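Workshop notebook, Lokia hall, linen line
June, entry 87

Start 7:40. I write this one longer than usual, because two colleagues from the evening group asked me what has changed on the folding work and I gave them a poor answer.

State of things first. The Narnatau contract (bed sheets and table linen, mostly white) now goes partly through the arms. The people at the tables still do the sorting, the stain check and the final stack. The arms take a piece from the pile and spread it. Folding is shared: the arms do the first fold on good days, and we do the rest. Target from Akyol is 139 pieces for the shift. We did not reach it this week and I don't expect it before the new finger pads come.

Morning was service. I had asked that we do the cable check with two persons, one at the arms and one at the Fludent screen, and today we finally did it so. It goes much faster. Before, I walked between screen and arm for every joint and forgot half of the values on the way. List for the VLA-8 unit:
- cable ties on the arm: look at each, pull lightly, replace if it slides
- the loop under the motor must stay free in the full range of the joint
- screws at the window of the housing, only finger tight plus a little
- finger pads: brush out the lint, also inside the long slots 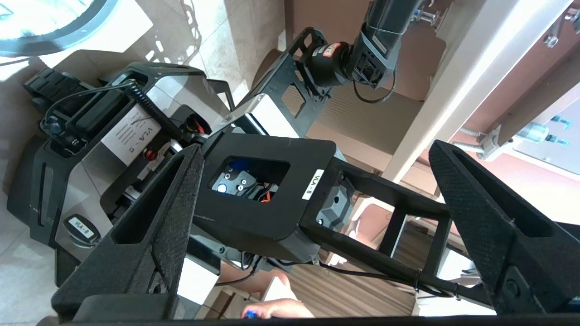 VLA-8 during service, housing with the electronics window between the open fingers. Hand at the bottom is ours.

Lint is the real enemy. It goes into the texture of the fingers and then the grip is not the same as in the morning. Five minutes with the dry brush at each break is enough, but it must be each break. I put it on the wall sheet. Please do not use the air gun for it, the lint only moves to another place, probably into a joint.

Now about the people, as this was the question.

The bending is less. My back knows it already, and the others at my table say the same thing. What came in its place is waiting and watching, and I find this tiring in a different way. When you fold by hand you have your own speed. With the arm you have its speed, and when it stops you must decide quickly: help it, or let it try again. In the first weeks we all helped too early. Then the log shows a good pick which was in truth a human pick, and the planning people believe the number.

So we agreed on a rule at our table: let it try two times, then stop it, then take the piece by hand and mark it on the sheet. I would like the evening group to do the same, otherwise we cannot compare.

Second change is the pay class. Those who can do the service check get the higher one, the others stay where they are. At the moment nine of us have done the training. I think it is not fair to the ones who work only afternoons, the training was always in the morning. I have written it in the suggestion book and I write it here also.

After lunch I looked through the wrist camera pictures, to understand the stops on white pieces. With the colored table linen there is much less trouble. 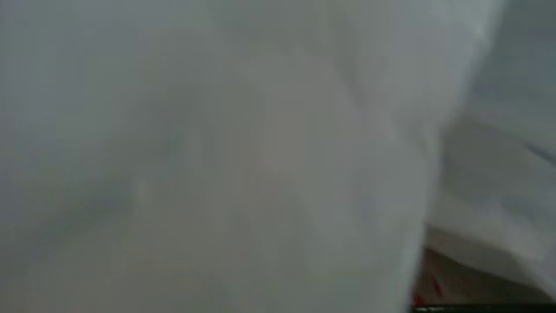 Wrist camera very near to pale material. Almost no edge to find, only soft shadows and the reddish patch low on the right.

My opinion: when the camera is so near to the material, it has nothing to hold on to. I could not say myself from such a picture where a corner is. We could try to begin the approach from higher, or to put the lamp more from the side - then the folds give a harder shadow. The lamp costs nothing, I start with it. Height of approach is a setting at Fludent and I don't want to change it alone.

Not done today: spare ties are not ordered, the small bag is nearly empty. The brush at the second table is missing again. I did not measure the grip after the cleaning, so I cannot say if it is better, only that the pads look clean.

For tomorrow: lamp to the left side, same pile, same piece type, first hour only. Write down stops with a pen, not from memory. If the evening group reads this, please leave the lamp where you find it.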